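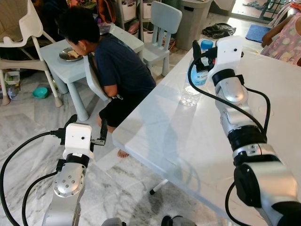

## Part 3: Trying out your gripper fingers

Okay, arms are on, cables are plugged in, and now we get to the fun bit! I've used both the Funska fingers and the older Gautier set, and I run the same bottle test on each before I trust them with anything else.

1. Stand a plastic water bottle on a table you can reach with the right arm. Leave the cap on, please.
2. Open the fingers all the way and bring them in from the side, at low speed.
3. Set grip force to 2,000 and close. If the bottle slips, go up in small steps, but stop at 3,000 (past that, thin bottles buckle).
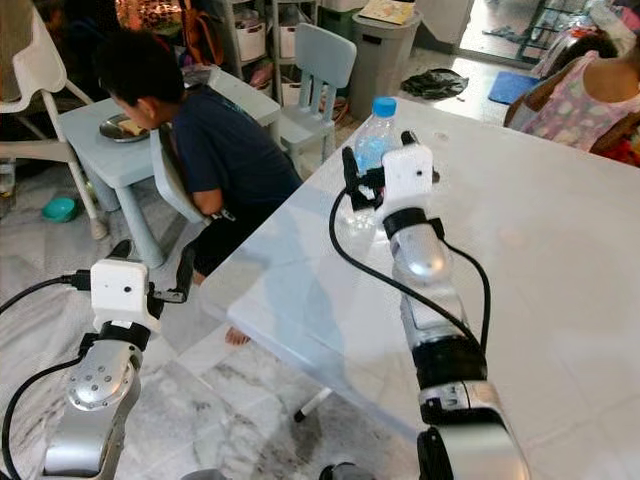
Maëlys Arnaud wrote in to say she starts lower than I do and lets the Closotent controller find the force by itself, which takes longer but saves on bottles. Fair enough — I'm just impatient.

**Caution:** Keep kids and bare feet out of reach of both arms while power is on.

4. Switch to the wrist camera view. You want a fingertip on each side and a clear gap between them.

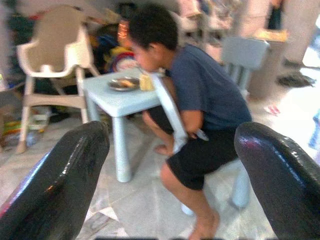 *Fig. 3. Wrist camera view, fingers apart.*

**Note:** Blur in this view usually means the exposure is too long. Shorten it before you go poking at the focus.

5. Now try a fridge door bin. It's a lot tighter than a tabletop, so come in slowly and watch the wrist housing as well as the fingers.
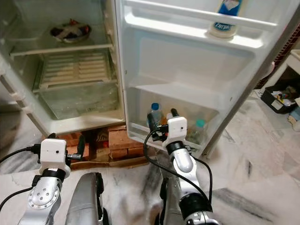 Do the door bin with the arm at half speed the first few times, one reader suggested, and save the pose once you like it.

6. Save your settings to slot 989 and power down before you swap fingers.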